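Joralen Study Room: call for participants
Posted 26 February 2018, reference 3553

We are looking for people who work or study at a table for a large part of their day and who would like to take part in a small study about desk objects. The study is run by Joralen together with the furniture workshop Smadi. We want to learn which things people keep near their hands, which things they put away, and how this changes during a week of normal work.

Each participant will use a plain table in our room at Drerkau. You bring your own work. From our shelf you may choose some small objects to have with you, both useful ones and ones which are only pleasant to look at. A green plush toy with pink on its cheek is one of these, and there are darker and simpler pieces for people who prefer a calm table.

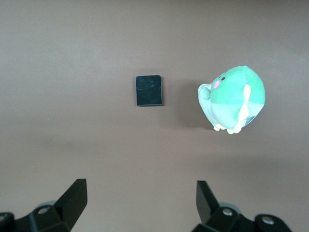 Garba Bako, in the earlier group, wrote to us that he took a soft toy only out of politeness and on the second morning was annoyed when it was back on the shelf. He also asked that new participants be told they may change their objects every day, and he is right, this was not clear in our first letter.

The table has a smooth brown top and we ask you not to stick anything on it. Most people come with a laptop and a mouse. If you use a mouse pad, please bring the one you are used to, also when it is old. At the end of each session you close the laptop and leave your things in the place where you would leave them at home, and we make a short note of the arrangement. 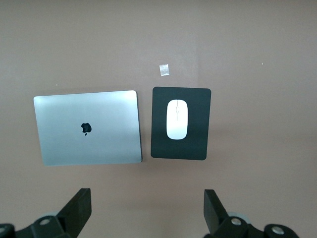
Sessions last 3 hours and you are expected to come to 6 of them. Payment is 600 for the complete series, paid after the last session. If you must stop earlier, you receive the part for the sessions you attended.

You can apply if you are 18 or older and can read and write English well enough to fill in a short form. Experience in design is not needed. People who work for Smadi cannot take part.

To apply, please write a few lines to Sawsan Mansour at the Joralen office. Tell us what kind of work you do, if you are left-handed or right-handed, and which hours suit you. Please put the reference number in the subject of your letter. Questions about payment go to Fares Dabbas at the same office.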